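Water Off Overnight in Cason on Sunday

Households on the east side of Cason will be without water overnight on Sunday while crews replace a main valve under Kollár Street. The shutoff starts at 11 p.m. and is due to end at 4 a.m.

The work affects 114 addresses between Kollár Street and the Liker Bridge. Notices went out to each of them this week. The valve has leaked twice since January, and the second leak closed one lane of the street for 7 days.

Residents are asked to wash dishes and run laundry before 11 p.m. and to fill a pitcher or two for drinking. Once service is back, the water may look cloudy. Run the cold kitchen tap for 2 minutes before using it.

Bottled water can be picked up at the Nomevier Community Center from 6 p.m. until the shutoff begins. Parking on Kollár Street will be closed on both sides during the work. The number 7 bus will use its regular route, but the stop at the bridge will not be served until Monday's first run. 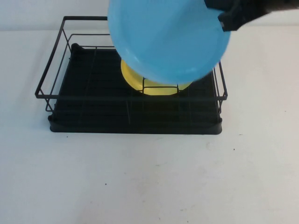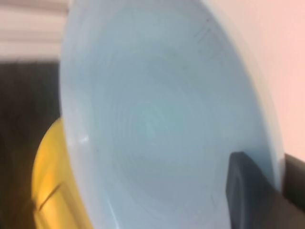
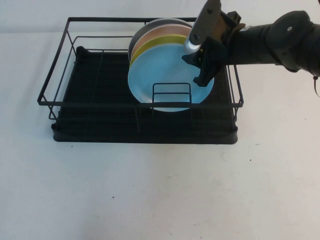
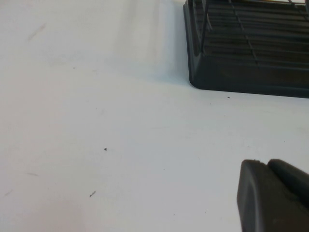 Dishes should be done before the 11 p.m. shutoff. Third picture: plates in a drying rack.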